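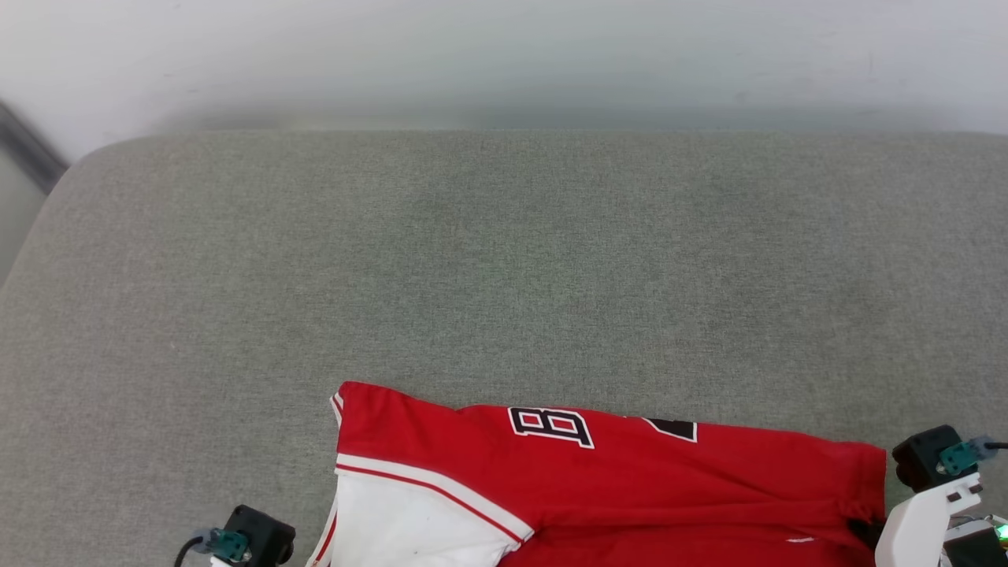
Tu t'es déjà demandé d'où viennent les couleurs de tes habits ? Moi oui, plein de fois, surtout en pliant le linge ! Prends un vêtement rouge et blanc, plié sur un tissu gris : le gris a l'air tout simple, mais approche ton nez et tu verras des fils clairs et des fils foncés, bien serrés les uns contre les autres. De loin, ton œil les mélange. Malin, non ?

Au départ, le coton est blanc cassé et la laine a la couleur du mouton. Pour obtenir du rouge, il faut donc teindre. On plonge les fils (ou le tissu entier) dans un grand bain d'eau chaude et de colorant, et on attend. Le colorant est fait de grains minuscules, bien trop petits pour qu'on les voie, qui se glissent dans les fibres et s'y accrochent.

Mais d'où sort-il, ce colorant ? Autrefois, on allait le chercher dans la nature. La racine d'une plante appelée garance donne un très beau rouge. Le pastel, lui, a des fleurs jaunes... et ses feuilles donnent du bleau... pardon, du bleu ! Il y avait même des rouges tirés de petits insectes, les cochenilles. Aujourd'hui, presque tous les colorants sont fabriqués en usine.

En février, j'ai essayé chez moi avec des pelures d'oignon. Ma voisine Verena Pichler m'en avait gardé 200 grammes, un sac énorme, tellement c'est léger ! J'ai fait bouillir tout ça, j'ai filtré, et j'ai laissé tremper un vieux mouchoir toute la nuit. Il est ressorti orange doré. Mon chat Girnier n'a pas aimé l'odeur.

Si tu veux essayer, demande à un adulte de s'occuper de la casserole. Choisis du coton ou de la laine, car le polyester ne prend presque pas ces couleurs-là. Et mets un tablier !

Tu peux aussi tenter le chou rouge : le jus est violet, et avec quelques gouttes de citron il devient rose. Par contre, il part vite au lavage.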